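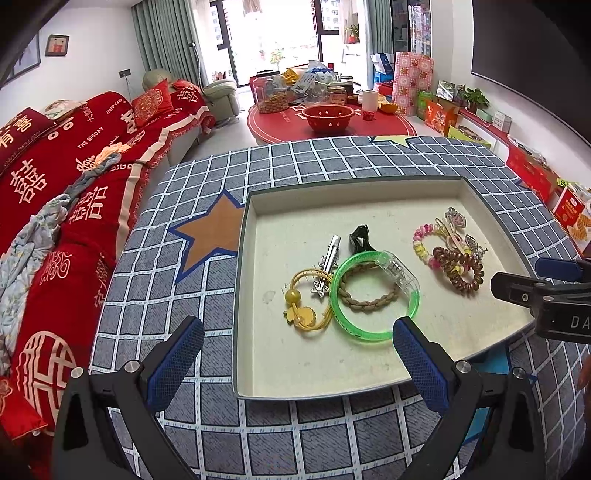
Search tickets Search

Product photos missing from storefront after nightly sync
Opened in January by Hideaki Fujimoto

Environment: Honis shop server, Plultgate sync agent, stock records held in Ledbridge. Affected category: Hair and Jewelry.

Symptom: after the nightly sync, listings in this category show the gray placeholder tile. Titles, prices and stock levels are correct. Other categories load normally.

08:40 — Checked the media folder on the server. Originals are present and open without errors. Thumbnails are missing for every listing touched by the last sync. Disk is at 82 percent, so space is not the problem.

09:15 — Cleared the page cache and reloaded in a private window. No change.

09:30 — Ran the thumbnail job by hand on one claw clip listing. It completed and the photo appeared on the storefront. The job itself works.

10:05 — Sync log shows the agent sending photos in batches of up to 300. The thumbnail queue stops accepting work after 10 seconds without a reply from the image worker. The agent logs this as a warning and moves on to the next batch. It does not retry.

10:50 — Compared with the backup config. The worker timeout was lowered during the Sugiyama theme upgrade. The theme installer writes its own value and does not ask first.

11:20 — Restored the old timeout and restarted the worker. Re-ran the sync for bracelets only. Thumbnails were created, but 3 listings still showed the placeholder.

11:45 — Remaining listings have a trailing space in the photo name, carried over from Ledbridge. Removed the spaces at the source and synced again. Photos load.

13:10 — Full category sync finished with no warnings in the log. Spot-checked hair ties and clips on desktop and phone.

Open items: the config file is still writable by the theme installer. Locked it for now, but the next upgrade will fail until it is unlocked. Asked Plultgate support whether the agent can retry a dropped batch — no reply yet.

Status: pending vendor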